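4. Setting up a disassembly trial

This section covers bench set-up for the Talus disassembly trials. It assumes that the arms are mounted and calibrated (section 3) and that the Sosia recorder is running. Read all of it before your first trial. The method compares scripted removal with the learned policy, and the two can only be compared if every trial starts from the same layout.

4.1 Placing the computer

1. Press the stop button and check that the arms do not respond to the pendant.
2. Take the side panel off the tower and store it under the bench.
3. Lay the tower on its side on the slatted table, open side up, with the power supply toward the front edge.
4. Push the loose cables clear of the CPU socket and the memory slots. SATA cables may stay where they are.
5. Set the parts fixture to the left of the tower.

CAUTION: Unplug the tower and leave it for 14 minutes before opening it. Never open the power supply.

4.2 Memory module steps

The memory steps give most of the force data used in the results, so set them up with care.

1. Load the Jaltance task file and select "memory".
2. Release the stop button and home the arm at low speed.
3. Jog the gripper over the slots until the fingers point straight down.
4. Zero the force sensor with nothing in the gripper. Repeat this before each trial.
5. Start the trial and stay outside the taped line until the status reads IDLE. 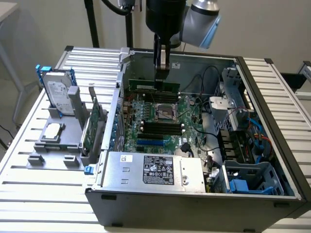

Figure 4-1. Gripper and memory module at the slots.

NOTE: The force limit is set in the task file. Do not change it on the pendant - the recorder will not pick up the new value, and the trial has to be thrown out.

4.3 Loading the parts fixture

The policy was trained with the parts in fixed positions. A part in the wrong place counts as a set-up error and must be logged as one.

1. Stand the hard drive, in its caddy, at the back left.
2. Lay the CPU flat in the square recess in front of it. Hold it by the edges.
3. Stand the expansion card upright in the holder to the right of the CPU.
4. Check that the fixture does not rock. If it does, reseat it on the slats. 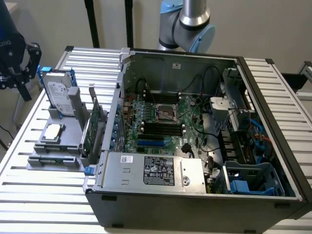 Figure 4-2. Two-arm station with removed parts in the fixture.

NOTE: With both arms enabled, park one before jogging the other. The collision check covers arm against arm and arm against table. It does not cover arm against fixture.

4.4 Recording the result

1. Enter the trial number and your initials. Numbering for this series starts at 707.
2. Mark the outcome as complete, partial or stopped. Use "stopped" for any trial where a person pressed the button, even if the part was already out.
3. Write down any part that shows damage and swap it before the next trial.

The baseline set has 137 trials, all scripted. Policy trials are run in blocks of 9, with a fresh force check between blocks. Do not mix scripted and policy trials in one block. The Slaoui baseline files are read-only, so save new runs to your own folder.

Questions about the trial order go to Nabila Abou Zeid.

Section last revised 6 August 2021.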